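Chapter 7
Hand-held Gripper Kits for Cloth Work

7.1 Scope of the chapter

Chapter 6 dealt with rigid parts. A rigid part keeps its shape when it is lifted, and its pose can be given by six numbers. Cloth can't be described in this way. A garment held at one corner may take any of a very large number of shapes, and most of them hide some part of the garment from view.

The present chapter reviews one product sold for recording cloth work by hand, the Nundico kit from Motaung. It is supplied as a pair of hand-held grippers, each with its own camera, together with a charging base and the Devel software for sorting the recordings. The version reviewed is the one on sale on 08/02/2022. The test work was planned by Riaan Tshabalala and the recordings were checked by Shireen Rampersad. 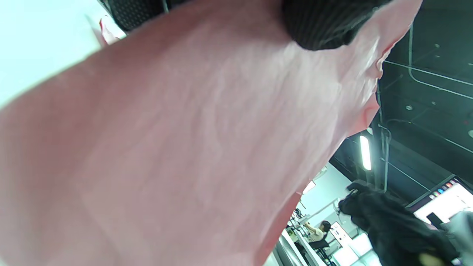

Field of view is the first property a buyer should examine. A wide lens on the tool takes in the work and a good deal of the room as well. With pink cloth raised close to the lens, the background is reduced to a wedge on one side, in which a seated person and part of a monitor can still be made out. The cloth itself is slightly soft at this distance. A buyer who needs the weave or the stitching to be sharp should ask for the close-focus lens, sold separately.

7.2 What is recorded

Each tool writes video, jaw opening and its own motion to a single file. Devel joins the files from the left and right tools by their time stamps. The test set held 2672 recordings, of which 756 were rejected at the first check. Most rejections were for lost tracking; the rest were for recordings started late or stopped early.

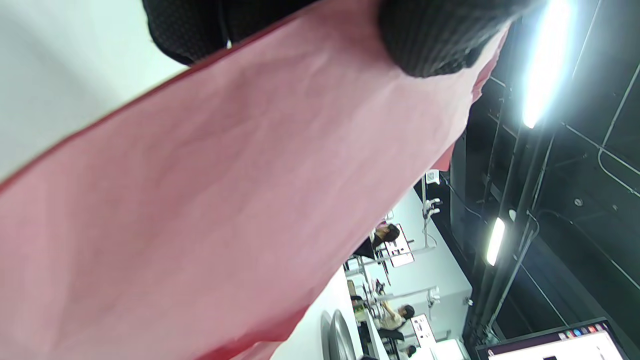
Tracking depends on fixed points in the room. The software looks for corners and straight edges which stay still while the tool moves, and it needs several of them at any moment. Pipes and mounting rails against a black ceiling serve well, as do fluorescent tubes, provided the exposure is locked. A large sheet of plain fabric across the view does the opposite. It covers the fixed points, and its own creases move with the hand. People at their desks are also poor reference points and are masked by Devel before the pose is worked out.

The maker advises that no more than 80 per cent of the view should be covered for longer than 500 milliseconds. The limit is easily passed when a garment is shaken out or turned over. Section 7.5 gives a method for finding such passages in a recording.
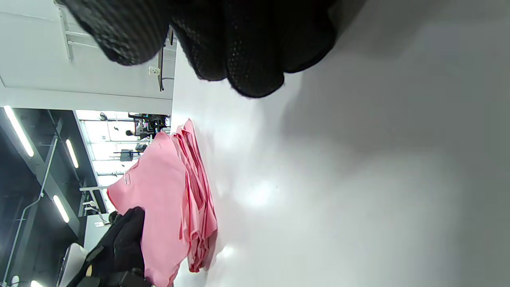

The second limit concerns the jaws. They are rated for a single layer of woven or knitted cloth and for a folded edge of up to four layers. Thicker folds can be held but the reported jaw opening is then less exact, and the error should be measured for each type of cloth before the figures are used.

Motaung offers two service plans. The basic plan covers repair of the tools and updates to Devel. The full plan adds a yearly calibration at the Ulus workshop, carried out in September, during which the tools are away for nine working days. Sites which record all year will need a spare pair.

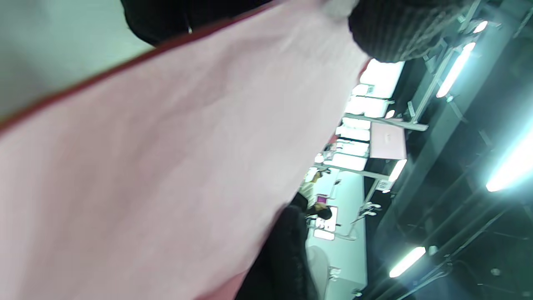 7.3 Setting up the work table

The table should be fixed to the floor or heavy enough not to shift when leaned upon. Its height is set so that the forearms of the operator are level when the jaws touch the surface.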